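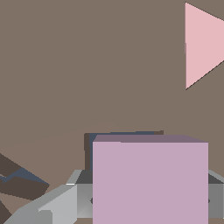
A dusty lilac-pink, with a darker greyish mauve along the top.

Styliani Tsakiris keeps her colour records in shoeboxes. There are 3,428 cards in them, each with a dab of paint in one corner, a street address and a list of tints in pencil. The oldest were written by the man who owned the shop in Pasville before she did. The newest one was made the morning we spoke, for a laundry door.

Tsakiris has been matching paint for householders in Pasville and the villages up the Cuesta road since she left school. She did three years in the hardware section at Kollivberg first, mostly cutting keys.

"I didn't choose paint," she says. "They put me on the tinting machine when someone was off with a bad back, and then he didn't come back. I was there by myself with the fan decks. I liked it more than keys."

Most of her work is repairs. A customer has a wall with a patch on it and wants the patch to disappear. They bring in a chip, or a lid from an old tin, or quite often a photo on their phone.

"I can't match from a phone," Tsakiris says. "I tell them that and they turn the brightness up. What I need is a piece as big as a 20-cent coin, and I need it from behind the light switch if they can get it. Behind the switch it hasn't had the sun on it."

Sunlight is the main trouble in a town where many of the older houses face north. Reds and yellows tend to go first in the cheaper paints, she says, and a cream that was right in the tin will look wrong beside the same cream after ten summers. She will usually make two small pots, one to the original card and one to the wall as it stands now, and let the customer hold them up at home.

The colour she is asked about most is pink. Pasville has a long row of workers' cottages on Urnach Street, and when the council opened a repainting grant in March, owners had to choose from colours found under the existing coats. Tsakiris did the scrapings on her knees with a scalpel. Under the greens and browns there was pink on eleven of the fourteen houses.

"People were upset," she says. "They heard pink and thought of a birthday cake. It's a mauve pink, quite dusty. There's black in it and a bit of violet. On a dull day you'd call it grey."

One owner asked whether his could be put down as beige. She made him a board a metre wide and told him to lean it against the fence for a week. He took the pink, and has since asked for the same again on his letterbox.

She is firm on test boards. The 100-millilitre sample pots she sells are meant for two coats on a board, with the board moved about the room through the day. Painting straight on the wall is a mistake, in her view, as the old colour around it changes how you see the new one. The edge of the patch will also show through later.

"Look at it where two sides meet," she says. "The front of a chimney breast and the side of it are the same tin, and they never look the same. The side away from the window goes darker and greyer. You have to like both."

She has less to say about named colours. The big paint companies rename their ranges every few years and she has stopped learning them. Her own cards go by address. A customer who wants the kitchen from 1,938 Cuesta Road will get the kitchen from 1,938 Cuesta Road, whatever it was called when it went on.

Tsakiris has been typing the cards into a spreadsheet on slow afternoons and has done 800. The tints are easy enough to copy out. The dabs are harder, because some have yellowed and a scanner makes them all look slightly blue.

"So the boxes are staying," she says. "My daughter thinks they're a fire risk. She's probably right, we've got turps in the next room. I've moved them to the front."

Her own house is white inside, all of it, the same white in every room. She painted it the year she moved in and hasn't touched it up.

"I've got a mark in the hallway from a pram," she says. "The pram's owner is at uni."

The shop is open mornings only until the new year. Chips for matching can be left in an envelope under the door, with a name and phone number on the outside.

13/11/2019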